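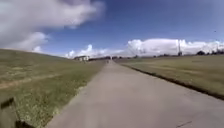

Embankment path, section 2: right-hand edge and the diagonal crack

Forum: Paths and Surfaces > Maintenance

uvetti_levels
22 November 2023
Walked the section below the bank and would like opinions before I write it up for Raluca Ene. Surface is plain, no markings. Two items. One is the thin dark line crossing the pavement at an angle, low on the right. The other is the right-hand edge, where there is a dark strip between the pavement and the field for the whole length I looked at. Section is 433 m on the old plan.

clisilero
Is the line a crack or a joint? A sawn joint would normally run square to the edge. A diagonal one on a slab that wide makes me think the support has gone on the field side.

uvetti_levels
I have it down as a crack. Same kind of line further round, where the path starts to bend right. It slopes down from the right-hand side toward the middle.
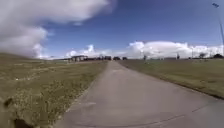
I did not put a straightedge across it, so I can't give you a step height. Width I would call thin and leave it there until somebody gets a feeler gauge into it.

zarei_h
Disagree with clisilero. You can't infer loss of support from direction alone. Shrinkage cracks wander, and a mower crossing at the same spot every two weeks will load a corner. Check for a step first. If the two sides are level, seal it and move on.

clisilero
Nothing I said rules out checking for a step. But the dark strip is on the same side as the crack. If that strip is a low edge holding water, the two items are one item.

zarei_h
If. It could as easily be the turf standing proud of the slab. Different fault, different fix: you cut it back with a half-moon and the path drains again. We edged 700 m that way in June and did not lift a single bay.

uvetti_levels
Straight section for comparison. The left edge is clean here, and there is a soil strip along the right.

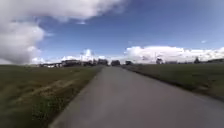 Straight section, soil strip and short verge on the right.

usard16
What is the surface there? Looks like asphalt to me. If it is, the sealant spec changes. Hot-applied on asphalt; on concrete I would use a cold silicone and a backer rod if the gap takes one.

uvetti_levels
The plan says concrete throughout, but the plan is old and I would not swear to it. I will take a hammer next time.

zarei_h
And the bank side? A slope that long sheds water onto the pavement, and there is no curb on the left to stop it.

uvetti_levels
No curb, correct. The grass meets the concrete directly. I found no silt line along it. Two small dark spots near the middle of the path, logged as "debris or stain", no action.

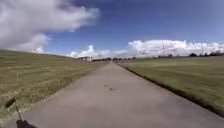
Bank side, left: grass direct to concrete, no curb.

clisilero
Then the right-hand edge is where I would spend the time. Dig one trial hole against the slab, spade depth, and look at what is under it. I still expect a void.

zarei_h
I still expect turf. One hole is reasonable.

uvetti_levels
Agreed on one hole. It goes in next to the crack, on the field side. Item is logged as 1848 if anyone wants to add measurements.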